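Sosen Everyday Backpack, Small – Pink

Item 139
In stock at our Drarkbridge store and for mail order

A light school and day bag for children and smaller adults. One main compartment, padded at the top, with a carry handle for hooks and short trips. The Sosen is the bag we sell most of in August, and the pastel pink is back after a gap in the spring.

Details

Main fabric: soft, pastel pink
Side pocket: fine diamond mesh, takes a water bottle or a folded umbrella
Lower zipper: silver-toned metal slider with pink pull tab
Reflective stripe: gray, just above the mesh pocket
Carry handle: flat webbing, stitched ends
Shoulder straps: 2, adjustable
Patch: round, gray-blue, on the front panel

Care

Sponge with cool water and mild soap. Do not machine wash or tumble dry. Empty the mesh pocket and shake out crumbs before cleaning. The zipper can be eased with a little candle wax if it gets stiff – wipe off the extra so it does not mark the fabric.

Shipping and returns

Orders over $100 ship free. Smaller orders ship at the flat rate shown at checkout. Unused bags can be returned with the tag on. Repairs to straps and zippers are handled in the store and usually take some 9 working days. 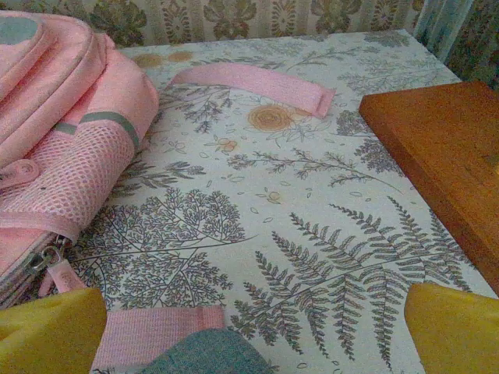
Loureiro wrote in to ask whether the mesh will hold up to a steel bottle: "My daughter's last bag tore at the side pocket by November, and the rest of it was fine."

A steel bottle is fine if it slides in without force. For wide bottles, see the Sokia, which has a deeper pocket and the same straps.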